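Unit 4: Ceremony, Mourning and the Public Record
Notes for Week 6, prepared by Malathi Naidu

Purpose of these notes

These notes accompany the lecture on state and ceremonial funerals in small monarchies. Students should read them before the tutorial and bring a copy of the order of service from the unit reader. The case for this week is the funeral of the Dowager Princess of Brakunine, which is well documented and raises most of the questions set for the second essay.

Terms

A state funeral is ordered by the head of state or the parliament and is paid for from public money. A ceremonial funeral may look much the same to an onlooker, with a procession, a guard and a religious service, but it is granted by custom to members of the ruling family and does not require a vote. Lying in state refers to the period in which the coffin is placed in a public building so that people may file past. Where the coffin rests in a private chapel and only family and household staff attend, the correct term is lying at rest. Newspapers often confuse the two, and students are asked to keep them separate in written work.

The Brakunine case

The Dowager Princess died in June at Flavetthorpe, the family's country house. Under the household rules of 1590, the death of a consort is announced first to the chief judge and then to the public from the chapel steps. The rules say nothing of newspapers or broadcasts. The palace office kept to the old order and released its printed notice 2 hours after the reading at the chapel.

The coffin was moved to Skernel Hall for the lying in state. Entry was by ticket, with 500 issued for the morning and 500 for the afternoon, making 1000 in all. The office had considered an open queue but decided against it on the advice of the city police. Several editors criticised the decision, arguing that a ticket system favoured those who lived near the capital.

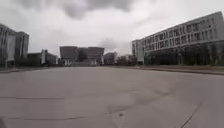 The family's own vigil took place in the evening, after the public doors had closed. The four grandchildren stood at the corners of the coffin, the eldest at the head. Two of them held no military rank and wore dark morning dress. The court circular lists them by age and omits their place in the line of succession, a departure from earlier practice that should be noted.

Reading the sources

Three kinds of source are available for this case: the court circular, the press reports and the memoir of the former palace secretary, Frøydis Lie. The circular is reliable for names, times and precedence, but gives no account of how decisions were reached. Lie's memoir is fuller. It was written some years later, however, and she had a clear interest in defending the ticket system, which she had designed. The Sundaram lectures, held in the library's short loan collection, offer a useful comparison with mourning customs in other royal houses.

Tutorial preparation

Read chapter 3 of Lie's memoir and the two editorials in the reader. Prepare a short statement, no longer than one page, on whether the vigil should be treated as a public or a private rite. Students who cannot attend should submit the statement to the unit office before 5 pm on the day of the tutorial.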